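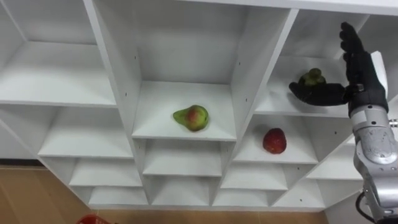 El debate sobre el desperdicio de alimentos en los centros de trabajo suele comenzar por las cocinas y terminar en los contenedores. Se revisan menús, se ajustan raciones y se encargan auditorías de residuos. Se presta mucha menos atención a la fruta que las entidades ponen a disposición de su personal entre comidas, a pesar de que esta partida figura ya en casi todos los planes de bienestar. Una pera con un pequeño punto oscuro junto al cuello, colocada sola en una balda blanca, resume bien el problema: es un alimento que muchas personas descartarían a primera vista y que la norma interna de numerosas organizaciones obliga a retirar.

La Fundación Canley sostiene desde hace tiempo que los criterios estéticos aplicados a la fruta fresca carecen de justificación en el ámbito institucional. El comercio minorista puede alegar la presión de la competencia. Una entidad que ofrece fruta gratuita a su plantilla no compite con ninguna otra, y sin embargo reproduce en sus pliegos de contratación las mismas exigencias de calibre, color y uniformidad que un supermercado.

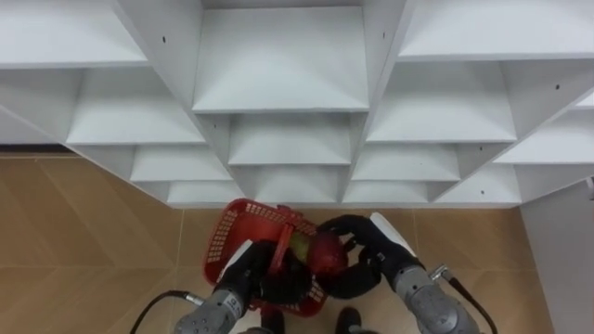

*Estantería blanca de compartimentos abiertos.*

El programa Rusgate, que la Fundación mantiene en 23 centros, parte de una premisa distinta. Los proveedores entregan fruta sin selección por aspecto, y la reposición se decide en cada sede según el consumo de la semana anterior. El pliego exige únicamente que el producto sea apto para el consumo y que se indique su procedencia. En octubre se incorporó al programa la sede de Plollari, cuya plantilla de 600 personas permitió comprobar si el modelo resistía un cambio de escala.

La principal objeción recibida fue de orden reputacional. Varios responsables de servicios generales manifestaron que una fruta irregular transmite una imagen de descuido. La preocupación es comprensible – la presentación de los espacios comunes influye en la percepción que el personal tiene de la entidad –, pero confunde el estado del alimento con el modo de exponerlo. Una pieza imperfecta sobre una superficie limpia y despejada no desmerece a nadie. Una bandeja colmada, en la que las piezas inferiores se golpean y maduran sin ventilación, sí constituye una mala práctica, aunque todas ellas cumplan el calibre comercial.
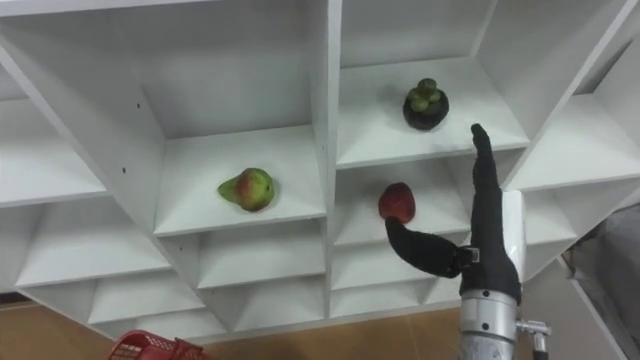 *Pera de tono verde amarillento con rubor anaranjado rojizo.*

Procede señalar también los límites de la propuesta. La compra sin selección estética no reduce por sí sola el desperdicio si los volúmenes siguen fijándose por costumbre. En la sede de Shao se mantuvo durante 21 semanas el pedido anterior a la adhesión, y fue necesario corregirlo en 2 ocasiones antes de ajustarlo a la demanda. Tampoco cabe trasladar al personal la responsabilidad de consumir lo que la organización ha adquirido en exceso.
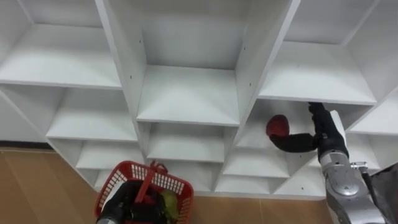
La corrección de los pedidos exige, además, un interlocutor con capacidad de decisión en cada sede. Cuando el contrato se gestiona de forma centralizada, el aviso de que sobra fruta llega tarde y se resuelve con una nueva retirada. La Fundación recomienda que los pliegos reconozcan a los centros la facultad de modificar la cantidad semanal sin autorización previa, dentro de un margen pactado con el proveedor.

Esta institución considera que las administraciones y empresas que contratan suministro de fruta deberían suprimir de sus pliegos toda referencia al aspecto exterior que no guarde relación con la seguridad alimentaria. La modificación puede introducirse en la siguiente renovación contractual.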